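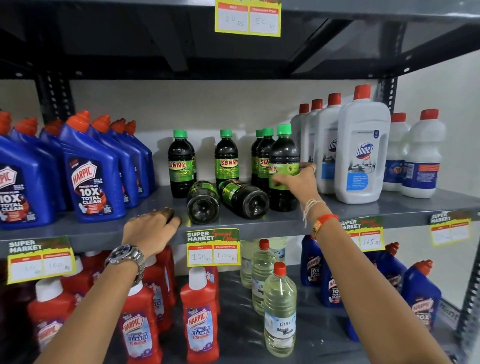

## 4. Facing up the cleaner shelf

Okay, on to my favorite bay in the whole Brolgate setup guide (yes, I have a favorite). Cleaners are heavy and slippery, and the bottles come in shapes that don't want to stand next to each other, so give yourself 40 minutes the first time. Mine took longer. Sekar Tjoa does it in 14 and I've stopped trying to keep up with her!

You'll need a dry cloth, the tag clips from the Zustham box, and a step stool for the shelf above.

1. Put the gray board in first and press down on both front corners. If it rocks, lift it out and re-seat the brackets in the slotted posts. Don't load a rocking shelf and plan to fix it later, I've been there.

2. Start at the left with the blue Harpic bottles. Angled necks all pointing the same way, labels to the front, and run them back in a row toward the wall.

3. Sunny goes in the middle. These are the dark ones with the green screw caps, and they're top of my list for falling over. Stand up any that are lying down before you add more. Take hold around the label, one bottle per hand, and set the base down flat before you let go.

 **Note:** I used to pick them up by the cap. Please don't. Check each cap with a quick twist while you're there, and if one is loose, tighten it and wipe the bottle.

4. White bottles with the red caps go on the right, with the big Domex in front and its handle to the right. Leave a finger's width before the post so shoppers can get a hand in.

5. Pull everything forward until the fronts line up, then step back to the other side of the aisle and look. You'll spot the crooked one right away from there.

6. Tags last. The yellow-bordered ones clip to the front lip of the shelf above, MRP box on the left, Discounted Price on the right. Read the handwriting back to yourself before you clip it! If a digit is missing or smudged in the MRP box, take the tag down and write a new one. "00 Rs" is no use to a shopper, even with a perfectly clear "50 Rs" beside it.

**Caution:** never stack toilet cleaner on top of anything, and don't mop up a leak with a second product. Some of these must not be mixed. Plain water, gloves, door open.

**Caution:** keep bottles off the shelf lip. Assunta Rizzi lost a shoe to a cracked one last December and still brings it up.

For tag refills, see section 11.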